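July 6, 2022 - soft goods bench, Markley

Back on the lunch bag notes after leaving them far too long. Flornness want our thoughts on carry bags before they commit to a pattern for the Gremitz job, and I promised Santino I'd get something into the book that wasn't on the back of a Carrasco thread invoice. So, in the order I thought of it.

Cloth first. I keep coming back to that flecked blue weave, the one that reads as denim from across the room and something closer to linen when you've got your nose in it. Love it. It hides a lot, too. I rubbed a bit of chalk into our own offcut of something similar and brushed it with my hand, and you'd have to hunt for the mark. A flat navy shows every crumb and every hair off Santino's dog. What the fleck doesn't hide is creasing, and I don't mind that in a bag that's going to be squashed under a bus seat anyway, but Flornness might. Ask.

Then the mesh. I spent a silly amount of time this morning on one long mesh opening, just the outline of it, and I want that shape in the notebook properly because my sketch looks like a canoe.
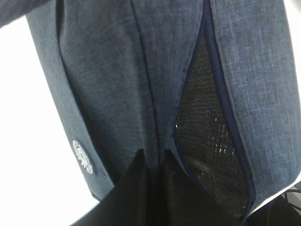

Long oval of black mesh with dark navy piping, little white emblem over to the left.

What I like is how it starts narrow, swells and tapers off again, so your eye follows the piping and the mesh itself stays quiet. What I don't like is having to sew it! Two points, two places for the piping to bunch. Theerawat says clip the cord out of the piping for the last 11 mm at each end and just run the empty tape into the point. I tried it on scrap with and without and he's right (annoying, he's usually right). With the cord left in, the foot climbs up on the lump and the stitch line wanders. With it out, the point lies nearly flat. Took me 3 goes to get one I'd show anyone, so I'm putting the good one in the sleeve at the back of this book with the settings written on the tape.

Emblem: small, round, white, scalloped edge. I think white on that blue is a good choice and I'd go no bigger. Embroider it on the flat panel before anything gets joined. I know that sounds obvious, but I've had a hoop wrestling match with a finished bag before and I'm not going back. Also put some stabiliser behind it or the cloth will pucker in a ring around the stitches.

Lunch was at the bench, sort of, and then on to the upright bag. I wanted to think about how groceries sit with a shape like this, tall and boxy with that sloping top. Cucumber, lemon, a container with a pale green lid.
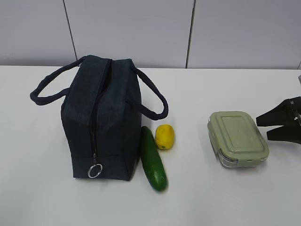
Navy bag standing up, zip down the front. Cucumber and lemon next to it.

Notes on the zip. It comes over the top and straight down the front face nearly to the base band, and I really rate that. Most lunch bags give you a lid and a dark hole, and you're fishing about for the lemon by feel. With a zip that long you ought to be able to fold the whole front open like a jacket. The catch is the bottom end, where the stop takes all the strain if somebody yanks. On ours I'd bar tack across the tape just above the band seam, and do it twice.

The ring on the slider is great. Big, round, silver-coloured, easy to hook a finger through, which matters if you've got gloves on or cold hands. I'd like to find a supplier for something like it. Theerawat reckons they come in packs of 100, so even if Flornness say no we'll be using them on pouches until we retire. Might swing and tap against things on a walk, though. Could be charming for five minutes and then drive you mad. I'll hang one off my own backpack for a week and report back.

Handles - thick and rounded, one each side. Nice to grab, I'd think, but they stick out, and on a shelf or in a work fridge that's room you're paying for. Santino wants flat webbing instead. I said flat webbing cuts into your fingers once you've got a full water bottle in there, and we went round on that until the kettle boiled. Not settled. Make up one of each and carry them both to the shops.

Base: the stitched band across the bottom is worth copying. It gives you somewhere to hide the joins, and if the bottom scuffs you can replace just that strip. I'd back it with something stiff. We've got 200 g felt on the roll, so try that before buying anything in.

For next time
- one mesh panel at full size, cord clipped at both ends
- ask Flornness about creasing, and whether the sample is still wanted by October
- price rings
- handle samples, webbing and round
- find out who has the good chalk (Theerawat?)

Carrasco also sent the wrong navy again, a shade too purple. I've put it on the top shelf with a note on it. Please don't thread it up by mistake.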